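Iman Ramadan
5 octobre 2019

Je reviens du théâtre Dandale, où j'ai vu la reprise de « La Maison Zindellow ». Je fais un fil, ce sera plus simple que de répondre à chacun. 1/13

Pour ceux qui ne connaissent pas : c'est une comédie en deux actes, une pension de famille en bord de mer, une propriétaire qui ne veut pas vendre, un gendre qui a déjà signé. La pièce a été créée en février, dans une salle plus petite. 2/13

La distribution a changé pour la moitié des rôles. Le gendre est maintenant joué par un comédien qu'on a surtout vu à la télévision, dans un feuilleton médical. Il parle un peu bas au premier acte. Au dernier rang, on perdait des fins de phrase. Après l'entracte, c'était réglé. 3/13

La propriétaire, elle, n'a pas changé d'interprète. C'est toujours la même comédienne, 79 ans, en scène du début à la fin, sauf la scène du notaire. Elle ne cherche pas le rire. Elle pose la réplique et elle attend. 4/13

Il y a un passage où elle relit une lettre sans la dire à voix haute. C'est long. En février, une partie du public toussait à ce moment-là. Ce soir, silence complet. Je crois que la mise en scène a raccourci ce qui vient juste avant, la dispute sur les draps. 5/13

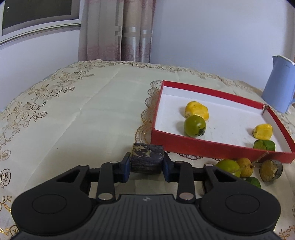 Autre changement : la scène du notaire est passée au deuxième acte. Je préférais l'ancienne place. On apprenait tôt que la maison était déjà vendue, et tout le repas se jouait avec cette gêne. Maintenant on l'apprend en même temps que la fille aînée, et le repas n'est plus qu'un repas. 6/13

La salle fait 200 places, presque toutes occupées. Public assez âgé, quelques lycéens avec leur professeur au balcon. Ils ont beaucoup ri à l'arrivée du facteur, moi moins. 7/13

On me demande si c'est la même troupe que « Pukov ». Oui pour la mise en scène et les lumières, non pour les comédiens, à part celui qui fait le facteur. Dans « Pukov » il jouait le frère muet. Il est meilleur ici, il a du texte et il sait quoi en faire. 8/13

Le point faible reste la musique. Un piano enregistré entre chaque tableau, toujours le même thème, avec un fondu qui tombe sur la première réplique. Le compositeur n'y est pour rien, le thème est joli. Il revient trop souvent. 9/13

Côté texte, la traduction est nouvelle. Les noms anglais ont été gardés, les jeux de mots presque tous remplacés. Celui sur la marée fonctionne. Celui sur le poisson du vendredi, personne n'a réagi dans ma rangée. 10/13

J'ai croisé le metteur en scène au bar pendant l'entracte, deux minutes. Il m'a dit qu'ils avaient encore répété le final cet après-midi. Il travaille déjà sur la suite, « Le Jardin Iwasaki », trois personnages. Pas de date pour l'instant, et pas de distribution qu'il veuille donner. 11/13

Question pratique, puisqu'on me l'a posée deux fois : 2 heures avec l'entracte. Les places de côté, au balcon, sont à éviter. On ne voit pas l'escalier, et une bonne partie du premier acte se passe dans l'escalier. Prenez le parterre, même au fond. 12/13

J'y retourne la semaine prochaine avec ma mère, qui avait vu la création et qui tient à comparer les deux gendres. Pour la pièce « Pukov », mon avis est plus bas dans mon profil, il n'a pas changé. 13/13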